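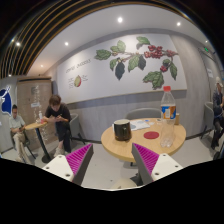 Ein Parlament ist eine Versammlung von gewählten Personen, die über Gesetze entscheidet. Die Gewählten heißen Abgeordnete. Sie sitzen im Plenarsaal auf festen Plätzen, und jede Partei hat dort ihren eigenen Bereich. Mit einem runden Tisch, wie er im Café steht, mit heller Holzplatte, kommt ein Parlament nicht aus. An einem solchen Tisch können wenige Menschen ein Gespräch führen. Für eine Versammlung mit 134 Mitgliedern braucht man Sitzreihen, ein Rednerpult und Regeln dafür, wer wann sprechen darf.

Wie kommt man ins Parlament?
Die Abgeordneten werden gewählt. Wählen darf, wer alt genug ist und im Wählerverzeichnis steht. Die Wahl ist geheim: Jede Person füllt ihren Stimmzettel in einer Kabine aus, faltet ihn und wirft ihn in die Urne. Danach werden die Stimmen ausgezählt.

Wie werden die Sitze verteilt?
Dafür gibt es verschiedene Verfahren. Bei der Verhältniswahl bekommt eine Partei so viele Sitze, wie es ihrem Anteil an den Stimmen entspricht. Ein Rechenbeispiel: Die Stadt Vatitz hat einen Rat mit 20 Sitzen. Es werden 800 gültige Stimmen abgegeben. Eine Partei erhält davon 200, also ein Viertel. Ihr stehen fünf Sitze zu. Geht die Rechnung nicht glatt auf, legt das Wahlgesetz fest, wie gerundet wird.

Was ist eine Koalition?
Für ein Gesetz braucht man meistens eine Mehrheit. Bei 100 abgegebenen Ja- und Nein-Stimmen sind das mindestens 51 Ja-Stimmen. Hat keine Partei allein so viele Sitze, können sich mehrere zusammenschließen. Diesen Zusammenschluss nennt man Koalition. Die Parteien schreiben in einem Vertrag auf, was sie gemeinsam erreichen wollen. Parteien, die nicht an der Regierung beteiligt sind, bilden die Opposition. Sie kontrolliert die Regierung, stellt Fragen und macht eigene Vorschläge.

Was passiert bei einem Unentschieden?
In vielen Parlamenten gilt ein Antrag bei Stimmengleichheit als abgelehnt. In manchen Gemeinderäten entscheidet die Stimme des Vorsitzes. Welche Regel gilt, steht in der Geschäftsordnung oder im Gesetz.

Wörter zum Nachschlagen
Mandat: der Auftrag, den Abgeordnete durch die Wahl erhalten.
Fraktion: Abgeordnete, die im Parlament zusammenarbeiten, meist aus derselben Partei.
Plenum: die Versammlung aller Abgeordneten.

Stand: 2018-04-07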